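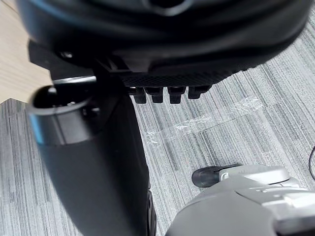 Casters, carpet and the stuff we believe about both
Speaker notes, Firouzeh Shokri
Udolier facilities day, Saturday, second slot after coffee

Slide 1. Hello, name, what I do. Skip the bio, it's in the handout. Say up front that I buy furniture for a living and have bought plenty of bad furniture. Ask for hands: who has carpet in the main work area? Who picked it? (Expect far fewer hands.)

Slide 2. The claim. Every catalog I get has some line about rolling furniture that "moves freely on any surface." Read the Solero one out loud, slowly. Then ask what "freely" means. Pushed by whom? Loaded with what? On a sample square glued to a board, or on the stuff in your hallway that was laid before you were hired?

Don't get stuck here. Last time I spent most of the talk being rude about catalogs and had to rush the useful part.

Slide 3. Hard casters and soft casters. The rule everybody repeats is hard wheels for carpet, soft wheels for hard floors. I think it's a decent rule. I also think it gets repeated by people who have never swapped a wheel. It leaves out wheel size, pile height and whether there's a pad underneath. A small hard wheel on deep pile still sinks. Ask if anyone has seen different — somebody will have, let them talk, but not for long.

Slide 4. The Nouri building. We had 336 rolling pieces on one carpeted floor: chairs, carts, stands, a few things on wheels that had no business being on wheels. The plan was to replace every caster. The quote came to $2,091 for parts, no labor. Cheap, people said. Golshifteh Hashemi asked what was wrong with the old ones, and there was a pause in the meeting that I still enjoy.

So we turned things over and looked before ordering. What we found:
Hair and carpet thread wound around the axles. Lots of it.
Stems that weren't pushed all the way in.
Some cracked wheels, fewer than the complaints had led me to expect.

Admit that I can't give a clean before and after. We cleaned, reseated and replaced in the same week, so anyone who says they know which of those fixed the rolling problem is guessing. I have my guess. It's the hair.

Slide 5. Getting the hair out. Seam ripper or small hooked blade, cut along the axle, pull with pliers. Gloves. Compressed air does very little in my experience, and it moves the mess to the carpet you just vacuumed. Sprays: the Cudum rep gave me a can and told me it would last a year. A year of what, he didn't say. Oily wheels pick up lint. I stopped using it after one month and saw no difference, which could mean it does nothing or could mean a month is too short. Say both.

Slide 6. Chair mats. This is where I lose friends. I don't like them. They curl, they crack at the spot where the feet go, and the edge catches the caster every time someone backs up. The usual defense is that they save the carpet. Maybe. Lift one in your building and compare. In ours, the strip around the edge of the mat looked worse than the open carpet did. Golshifteh disagrees with me and is in the room, so give her a minute if she wants it.

Slide 7. Marks and dents in the pile. Ice cubes, steam, a spoon, a hair dryer. I tried 3 dents with ice and 3 with a damp cloth and a warm iron. The cloth did better. That is a tiny test on one carpet in one room, and please don't go home and iron your lobby. Try a closet first, and ask what the fiber is.

Slide 8. What I'd ask before signing anything.
Can I have one piece on my own floor, loaded, for two weeks?
Is the caster a standard stem, and what size?
Who sells replacements besides you?
What does the warranty say about carpet? Read that part yourself, since the rep won't have.

If a vendor gets annoyed at the first question, note the name.

Questions. Someone will ask about glides in place of wheels. Answer: fine for things that stay put, check them for grit, felt ones wear out sooner than you'd like. Someone will ask which brand I buy. I don't answer that from the stage, come find me at lunch.

Leave the seam ripper on the front table. Bring it home this time.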